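# Process Engineer, Injection Molding (Closures and Thin-Wall Parts)

Prilton molds closures, liners and thin-wall containers for household and personal care products. The Drernberg plant is adding a second molding hall and needs a process engineer for the start-up and for the running production that follows. The position is full-time and permanent, on day shift, and reports to Sobia Jatoi, head of process engineering.

## The work

The new hall will hold 13 electric presses, 4 of them set up for two-component parts. Each press has to be qualified with its mold before it goes to the production crew. You will write the trial plans, run the trials with the setters, and sign off on the process window.
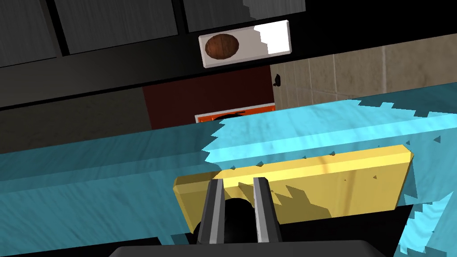 Most of the molds are built by Clasetti and arrive with a first set of parameters. These are a starting point only. Gate balance, cooling time and hold pressure are worked out again on our presses, with our resin lots, and the results go into the mold record.

Once the hall is in production, the job shifts to:

- scrap and cycle time reviews for the parts assigned to you
- root cause work on short shots, sink, flash and warp
- resin changes, including trials with recycled polypropylene
- mold change requests, written up with drawings and measured data
- training setters on new or revised setup sheets

Expect to spend more than half of the week on the floor. There is no on-call duty, but mold trials sometimes start at 5:30 a.m. and the engineer in charge is present for the first shots.

## Requirements

- Degree in plastics, mechanical or materials engineering, or a technician's certificate with equal shop experience
- At least four years in injection molding, with two or more on multi-cavity tools
- Working knowledge of scientific molding methods and basic statistics (capability studies, gauge studies, simple designed experiments)
- Able to read part and mold drawings, including geometric tolerances
- Clear written English – trial reports are read by customers

Experience with hot runner systems or in-mold closing is useful. Flow simulation is done by our partner Baloch, so you need to be able to read the results but not to produce them. 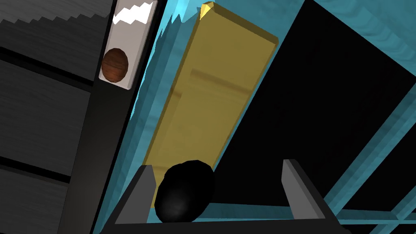 Applicants from other molding sectors, such as medical or automotive, are welcome. Training on closure-specific testing (removal torque, leak, drop) is given on site during the first nine weeks.

## Terms

Pay depends on experience and is set according to the plant scale, which is sent to every applicant invited to interview. A relocation payment of $2,000 is available to those moving to the Drernberg area. Safety shoes and hearing protection are supplied.

## How to apply

Send a resume and one trial report or process study you wrote yourself, with customer names removed, to the personnel office at Prilton, attention Sobia Jatoi. A cover letter is optional. The first interview is by phone. The second is held at the plant and includes a floor visit and a short exercise using a cavity pressure curve.

Applications are accepted until the end of June. The start date can be agreed on – late summer is preferred, when the first presses are delivered.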